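Print this page | E-mail this page

Filed under: Robotics > Grippers and end effectors > Soft materials

Two-finger gripper loses thin cloth on lift, holds thick cloth fine

Posted by Flivville

I am building an arm at home to pick laundry off a hard floor and put it in a box. Parallel gripper, two fingers, one small servo, camera at the wrist. The fingers carry yellow pads with a grid of recessed cells. Towels are no trouble. Thin cotton is: the pads close on a fold, the lift begins, and the fold slides out in the first 100 mm of travel. Servo current is capped at 89 per cent. Raising the cap makes no difference except that the servo gets hot.
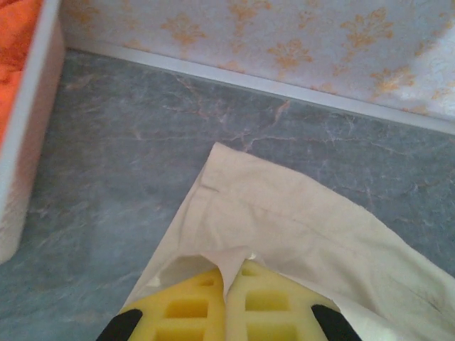 Pads closed on a fold of the pale cloth, marble-pattern floor.

Is this a pad problem or a motion problem? I would prefer not to reprint the fingers.

Posted by Ivik

Probably both, but check the motion first. A single layer between ribbed pads only touches the ribs, so the contact area is smaller than it looks. You want two layers or more in the pinch. Close the fingers slowly while they are still pressed lightly on the floor, so that the cloth is pushed up into a ridge, then hold for 200 ms before lifting. If you lift as soon as the close command returns, the servo may not have reached full force.

Also lift straight up for the first part of the move. Any sideways travel peels the fold out from one end, and a large sheet drags on the floor the whole way.

If that fails, glue a thin strip of silicone over the front cells of each pad. No reprint needed. I cut mine from an old baking mat and it has lasted since August.

Posted by Wijaya

Just use suction.

Posted by Fliten

Suction is poor on cotton, as air goes straight through the weave. I tried it and went back to fingers.

Agree with the slow close. I would add that clothes need different handling from flat sheets. Gathered waistbands are the easiest thing to grip, being thick already. Drawstrings are a nuisance — a cord between the pads keeps them apart and the cloth on both sides of it goes slack. 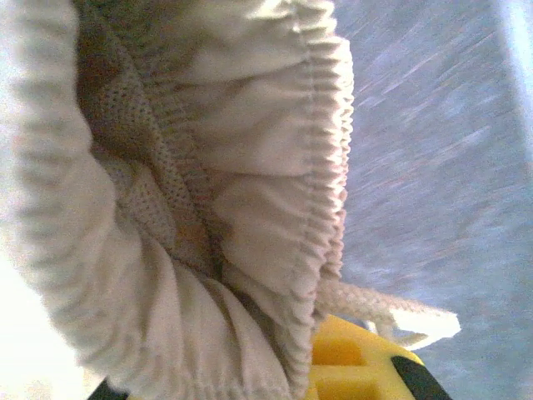 Home Builds Group, Soft Handling Section

With a garment like that one, mesh inside and a braided cord hanging out to the side, I look for the cord in the wrist view before closing. If it crosses the pinch line, turn the wrist 90 degrees and try again. My script allows 2 attempts, then moves to another spot on the garment. Do not trust finger position alone as a grip check. Thin cotton and an empty grip read nearly the same on a cheap servo, so compare wrist images before and after the lift instead.

Posted by Flivville

Slow close plus the 200 ms hold has fixed most of it. Pillowcases still slip now and then when I catch them near the hem. Will try the silicone strips next — the cells at the tips are the ones I would cover first, unless someone has found a reason to do the whole pad.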